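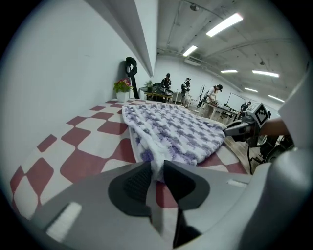
「洗うほどふんわり」は本当か　毛布の宣伝文句を洗濯機で確かめました

報道関係各位
株式会社Zonden　広報室

寝具と生活布製品の販売・修理を手がける株式会社Zondenは、厚手毛布の広告でよく使われる「洗うほどふんわり」「毛玉知らず」「一年中快適」という三つの文句について、自社の試験と購入者アンケートの結果をまとめた冊子『毛布の言い分』を8月に公開します。冊子は無料で、当社の直営店Lameckの店頭とウェブサイトで配布します。

最初にお断りしておくと、当社もこれらの文句を使ってきました。Lameckの棚札にも、昨シーズンまで「洗うほどふんわり」と書いてあります。根拠を社内で尋ねたところ、出てきたのは仕入れ先の資料の写しで、その資料にも試験の記載はありませんでした。売り文句が売り文句を引用していたわけで、今回の試験はそこから始まっています。

■ 試験の内容

試験したのは、当社の取り扱い品を含む市販の厚手毛布12点です。太い糸をざっくり編んだもの、起毛した生地を貼り合わせたもの、縁に別布を付けたものなど、作りはできるだけばらけるように選びました。業界で「最高級」とされる価格帯の品も入っていますが、値段と結果の関係については後で触れます。

洗濯はMacDonald試験室に委託し、家庭用の縦型洗濯機で、各製品の表示に従って100回繰り返しました。洗剤は中性、柔軟剤なし、陰干しです。柔軟剤を使えば手触りはよくなりますが、それは柔軟剤の手触りであって、毛布の性能として広告に書くのは無理があると考えました。

評価は厚みの変化、毛玉の出方、縁の伸び、手触りの四項目です。手触りだけはどうしても人の感覚に頼るため、洗う前の同じ製品を隣に置き、どちらが洗ったものかを伏せて触り比べてもらいました。

■ 結果その一　「洗うほどふんわり」

洗濯後のほうが柔らかいと評価された製品は2点にとどまりました。しかもどちらも、新品の状態で糊のような硬さが残っていた品です。最初が硬ければ、洗えば柔らかくなります。これを長所と呼ぶかどうかは意見が分かれるでしょうが、「洗うほど」と書けるような右肩上がりの変化は見られず、柔らかくなったのは最初の数回まで、その後は横ばいか、厚みが減っていきました。

残りの製品はほぼ例外なく厚みを失っています。特に毛足の長い縁取りは先に寝てしまい、本体より早く古びて見えました。店頭でお客様が最初に触るのがたいていこの縁の部分であることを思うと、売り場の側にも考えるべきことがあります。

■ 結果その二　「毛玉知らず」

毛玉については、加工剤Ziltixを使った製品の成績が比較的よかったことを認めます。ただし差がはっきりしていたのは試験の前半で、後半になると未加工の製品との見分けは難しくなりました。加工が洗い流されたのか、摩擦で生地の表面が変わったのか、今回の試験では分かりません。分からないことを「長持ち」と書くのは、少なくとも当社はやめます。

また、洗濯ネットに入れたかどうかの影響は、加工の有無に劣らず大きいものでした。広告に載せても誰も喜ばない話ですが、冊子では見開きを使って説明しています。

■ 結果その三　「一年中快適」

これは洗濯機では試せないため、過去にLameckで厚手毛布を購入された方へのアンケートで確かめました。有効回答は1,939件です。夏の使い方を自由記述で尋ねると、多かったのは「押し入れ」でした。次いで「ソファの背に掛けたまま」「テーブルやベンチに広げて飾りにしている」「猫のもの」と続きます。冷房の効いた部屋で使うという回答もあるにはありますが、それは部屋のほうを冬に近づけているのであって、毛布の手柄とは言いにくいところです。

回答者は当社の購入者に限られています。毛布が嫌いな人は最初から買っていないでしょうから、この数字を世間一般に当てはめることはできません。

■ 値段との関係

高い製品ほど長持ちするという傾向は見つかりませんでした。逆に安いほうがよいという結果でもありません。試験点数が少なく、価格について断言できる材料はないというのが正確なところです。個別の製品名と価格は冊子にも載せません。同じ品番でも製造時期で糸が変わることがあり、名指しの順位表を作っても半年後には役に立たないと判断しました。この判断に不満を持たれる方がいることは承知しています。

■ 当社の今後の表示

Lameckの店頭とウェブサイトから、上記三つの文句を順次外します。代わりに、編み方、糸の素材、洗濯表示、縁の縫い方を棚札に記載します。地味になります。売上への影響は不明で、社内の見通しも割れています。

仕入れ先から届く資料についても、試験の条件が書かれていない性能表示は転載しないことにしました。すでに印刷済みの下げ札は在庫がなくなるまで残るため、しばらくは店内で新旧の表示が混在します。

■ 家庭での扱いについて

冊子の後半は手入れの説明です。洗う前に縁のほつれを見る、ネットは余裕のある大きさを使う、脱水は短く、干すときは竿を二本使って重さを分ける。どれも古くから言われていることで、新しい発見はありません。編み目の大きい毛布は、端をつまんで持ち上げると一か所に重さがかかるため、濡れているときは下から抱えるように運んでください。

■ 本件に関するお問い合わせ

株式会社Zonden　広報室
受付時間　午前10時から午後4時まで
冊子の郵送をご希望の場合は、Lameck各店の窓口でも承ります。

コメント

毛布好き
「洗うほどふんわり」を信じて毎週洗っていました。縁だけぺたんこになった理由が分かって、すっきりしたような悔しいような。

匿名
製品名を出さないなら買うときの参考にはならないと思います。結局、自社の反省文では?

ねむい人
うちも夏は猫のものです。冬も猫のものです。

匿名
柔軟剤なしの条件は実際の家庭と違いすぎませんか。使った場合の結果も見たいです。

通りすがり
竿を二本使う干し方、祖母がやっていました。ベランダが狭いので、うちでは浴室に渡して真似しています。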